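Print this thread | E-mail this thread
Shares: 3 | Comments: 20

Play kitchen bits and blocks – one box or sorted?

brimham_mum
I'm trying to get our play things down to what fits on one low table and in one box. At the moment the pretend food, the blocks and all the small wooden pieces are mixed up in carrier bags and half of it never comes out. I've started with the food. The pink tray is staying, as is the cucumber, or courgette, whatever you want to call it. I can't decide whether white blocks should live with the food or have a place of their own. My two use them as sugar lumps, tofu, bars of soap, all sorts.
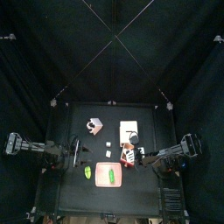 Replies

Lutfa Nanayakkara
Keep them together. If the blocks are being used as food then they are food. We had everything sorted into tubs at one point and the only result was that I did the sorting every evening. Now it all goes in one box and the tidying takes as long as the kettle.

plodo76
I'd go the other way. Small blocks end up at the bottom and get forgotten. We keep a tray for food and a box for blocks and cylinders, and the children know which is which. It did take them a few weeks to learn it.

Lutfa Nanayakkara
How deep is your box though? Ours is shallow, so there isn't really a bottom for things to get lost in. I can see why it wouldn't work in a deep one.

plodo76
Deep. It was a toy chest from my sister. Fair point.

Yiran Ye
I help at a toy library in Marikar and we have 140 sets out on loan at any time, so I have opinions on boxes. An open wooden one with low sides is the best thing we've bought. Lids get lost, and children tip out anything they can't see into. The ones we use are plain wood and I put a coloured strip down one outside edge to show which shelf they go back to. Red is for building pieces, green is for food.

It's the cylinders you need to think about. Stand them on end where you can and put the blocks in the middle, end to end. Any that are lying down will roll when the box is carried. 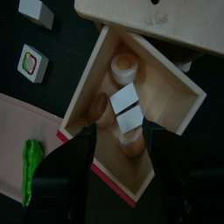

I wouldn't bother with dividers either. We tried card ones and they were bent flat inside a month. If you want the food kept apart, use the tray for it and put the tray on top of the box when you've finished, assuming it's big enough to sit across.

brimham_mum
That's useful, thank you. I hadn't thought of the tray as a lid. I'll measure it tonight. I like the strip idea as well – I've got red tape left over from wrapping.

starkura_dad
Tape peels. Paint it.

Yiran Ye
Ours has lasted since January with people handling it most days. Wipe the wood down first and press the ends hard. Paint is fine too if you've got somewhere to leave it to dry.

starkura_dad
Fair enough, but I still wouldn't use it with a toddler. Mine had the tape off a box before breakfast.

plodo76
What are you doing with the odd pieces? I've got a bag of things that don't belong to any set and I can't bring myself to throw them out.

Lutfa Nanayakkara
In the box with the rest. Mine don't care about sets.

brimham_mum
Same here. Measured the tray and it's too small to go across, so it will have to stand down the side. The blocks are going in with the food for now and I'll see how we get on.

Print this thread | E-mail this thread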